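Sedoscombe Simulation Open Day
Frequently asked questions

When is the open day?
It takes place in March 2018, in the main hall at Sedoscombe. Doors open at 10 a.m. and the last demonstration starts at 3:30 p.m. The hall holds 200 visitors at a time.

Do I need a ticket?
Yes. Tickets are free and are issued per time slot. Bring the confirmation on paper or on your phone. If your slot is full, you can join the waiting list at the front desk.

What will be demonstrated?
There are 2 stations. Station 1 runs the Brarkoten arm on a pick-and-place cell. Station 2 runs Stavari, our simulator, with the same control software and no hardware attached. Visitors at Station 2 see the rendered camera views on a wall screen while the controller works through its tasks.

Is Station 2 a recording?
No. Each run is computed live. Start positions and lighting are changed between runs, so two runs of the same task will not match.

How many tasks are in the simulator?
The current set contains 1,546 task layouts. Most are household rooms with appliances, drawers and shelves. The target for the next release is 2,000.

Why do the views look so plain?
Textures are kept simple so that rendering does not slow down the controller. Shadows and highlights are included – the controller uses them – but small surface detail is mostly left out. A view taken close to a large surface may show little else.

Can visitors operate the equipment?
At Station 2, yes. A gamepad is provided and each turn lasts five minutes. Station 1 is operated by staff only, and visitors must stay behind the yellow line while the arm is powered.

Is it suitable for children?
Children under 12 must be with an adult. The talk in the Mohmand Room assumes some knowledge of programming and may not hold their interest.

Can I take photos?
Yes, without flash. Flash interferes with the cameras at Station 1.

Will the slides be available?
Slides and the Station 2 task list will be posted on this page in April. The simulator itself is not available for download.

Who do I contact about access needs?
Use the form on the contact page and select "Open day". The hall and both stations are step-free.
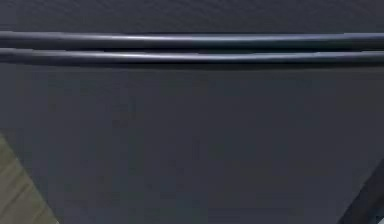

Simulated view, Station 2: paired horizontal bars in front of a gray panel.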